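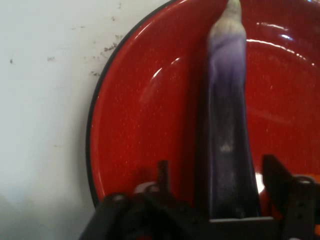 I have wanted to see how enamelware is made ever since my grandmother left me her soup pot, so when the Trotier works opened its doors to visitors in March 2025 I signed up the same morning I heard. It's a 40 minute drive for me, the last stretch along the river, and I got there early enough to have a coffee in the car. The piece I keep coming back to is a plain round plate in glossy bright red with a thin black rim, and I think it looks very fine next to a long slender eggplant - red and eggplant being a pairing I would never have come up with on my own!

Our guide was Mwende Wanyama, who has worked in the firing hall long enough to talk over the noise without seeming to raise her voice. She took us first to the pressing room, where flat discs of steel go in one side and come out as bowls, and then to the washing line, which smells a little like a swimming pool. I had no idea how much of the work is cleaning. Any grease left on the steel shows up later as a blister in the glaze, she told us, and then the piece goes to the seconds shelf.

The dipping was my favorite part (I could have stayed there all afternoon). Each piece is lowered into the wet enamel by hand, lifted, and turned with a sort of rolling twist of the wrist so the extra runs off evenly. Bohdan Kostiuk let a few of us try it with plain water and a saucepan lid, and I soaked my sleeve up to the elbow. The rims are done separately, after the main color, and they get their own trip through the furnace. We watched 2 racks go in from behind a yellow line and you could feel the heat on your face even there.

Afterward there was soup in the canteen, served in the house's own bowls, and a small shop by the gate. I bought a milk pan and a ladle from the seconds shelf, each with a tiny speck near the handle that I would never have found without being told. They hope to run the tour again in December. Wear closed shoes, and bring a bag for the shop.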